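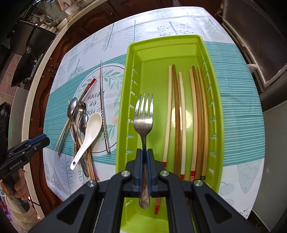 Petchrat School of Hospitality Studies
Food Service Operations I
Unit 4 Handout: Washing, Draining and Storing Tableware
Instructor: Wanpen Hemmin
Practical sessions: Apinya Limsakul

Reading for this unit: course reader, chapter on warewashing, and the storage checklist issued in Unit 3. Students should read both before the Wednesday practical.

1. Scope of the unit

This unit covers the handling of tableware from the moment it leaves the guest's table until it is set out again. Cooking equipment is treated in Unit 5. Glassware is mentioned here only where the procedure is the same as for plates and cutlery.

The term "tableware" is used in these notes for everything a guest eats or drinks from or with. "Flatware" means knives, forks and spoons. Chopsticks are listed separately because they are made of several different materials and do not all tolerate the same treatment.

2. Cleaning and sanitizing

Students often use these two words as though they meant the same thing. Cleaning is the removal of food, grease and other soil from a surface. Sanitizing is the reduction of microorganisms on a surface that has already been cleaned. A sanitizer applied to a greasy plate does very little, as the soil shields the surface and may use up the active ingredient.

The order of work in a three-compartment sink is therefore fixed:

Scrape and pre-rinse
Wash in hot water with detergent
Rinse in clean water
Sanitize, by heat or by chemical
Air dry

Detergent left on an item can weaken some chemical sanitizers. The rinse compartment must be refilled whenever suds collect on its surface. Sanitizer strength is checked with the test strips made for that product, and the reading is entered on the sink log. Follow the product label for contact time and water temperature, and the local food code where it is stricter.

3. Sorting and soaking

Flatware is sorted before washing. Knives are kept apart and are never dropped into cloudy water where another worker may reach in. Forks and spoons may be soaked together, but dried egg, rice starch and cheese should be loosened before the items enter the wash compartment.

Stainless steel resists corrosion but is not immune to it. Long contact with salt or acidic food can pit the surface. A soak should be long enough to soften the soil and no longer. Overnight soaking is not permitted in the school kitchen.

Wood and bamboo absorb water. They swell, and on drying they may split or become rough. Such items are washed by hand, rinsed promptly and set to dry at once. Any wooden utensil that has cracked or splintered is withdrawn from service.

4. Draining and air drying

Air drying is required after sanitizing. A cloth used on one item after another transfers whatever it has picked up, and a damp cloth held at room temperature is a good place for bacteria to grow. Polishing cloths in the dining room are a separate matter and are discussed in Unit 7.

Good drainage depends on the movement of both water and air. The container must have openings through which water can leave, and there must be space between the items. Flatware packed tightly together stays wet where the pieces touch. Spoons nest inside one another and should be mixed with other items or spread out.

The base of a drainer deserves as much attention as its contents. Water that collects under it leaves a film, and the film will be carried back to clean ware. Drainers and drip trays are emptied at the end of each service, washed, sanitized and turned over to dry.

Plates are racked on edge. Bowls and cups are inverted on an open rack. They are not placed upside down on a flat shelf or a folded towel – moisture trapped inside has no means of escape.

5. Handling and storage

Clean flatware is picked up by the handle. Cups are held by the handle or base, and plates by the rim with the thumb kept off the eating surface. Hands are washed before a worker moves from the soiled side of the dish area to the clean side. Where two workers are available, one is assigned to each side for the whole shift.

Flatware and chopsticks are stored dry, in clean covered containers or drawers. When they are stored upright for self-service, they are arranged so that guests and staff touch only the handles. Shelves are kept clear of the floor and away from drains, waste bins and chemical supplies.

6. Case for discussion

The canteen at Andale serves lunch to staff in a single sitting. The supervisor, Samran Nuchit, has 20 minutes between the last returned tray and the start of afternoon service. Flatware is coming out of storage with water spots and, at times, a stale smell. One assistant has begun drying it by hand to save time. Drainers are rinsed daily but washed only on Wednesday.

Prepare written answers of one page:

Identify each step in the procedure that departs from Sections 2 to 5.
State which fault is most likely to cause the smell, and explain your reasoning.
Recommend two changes that need no new equipment.
Recommend one change that would require a purchase, and set out how you would justify the cost.

Answers are due at the start of the practical. Late work is accepted only by prior arrangement with the instructor.

7. Terms to know

Air gap
Contact time
Cross-contamination
Pitting
Sanitizer residual
Soil load
Test strip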